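Wavden Kitchen Studio, Kasunthorpe
Call for participants: table setting and sorting sessions

We are looking for people who like to put things in order. In our sessions you will work at a table with everyday dishes, mostly plastic bowls in different colours and sizes. You will stack them, put them in a row, group them by colour and clear them away again, as you would do at home after a meal.

The sessions are held in room 64, on the ground floor of the Ternonwood building. Each session takes two hours and there is a break with tea in the middle. You will stand for most of the time, so please wear comfortable shoes. If you need to sit, write this in your message and we will prepare a high chair for you.

Who can take part:
Adults over 18, both left-handed and right-handed.
You should be able to tell colours apart, as many of the tasks are given by colour.
No experience in a kitchen or a restaurant is necessary.
You can come once or several times, but please not more than one session on the same day.

We pay for every finished session, and your bus ticket is also paid if you keep it and show it to us. The exact amount is in the information letter, which you receive before you decide.

To apply, write a short message to Jabari Koech and give the reference 3425. Please tell us your name, your phone number and which mornings are good for you. Questions about the tasks can be sent to Bello Edet, extension 582.

Last day for applications: 03/09/2023 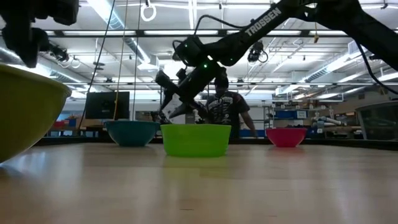 Bowls on the table at the Wavden studio.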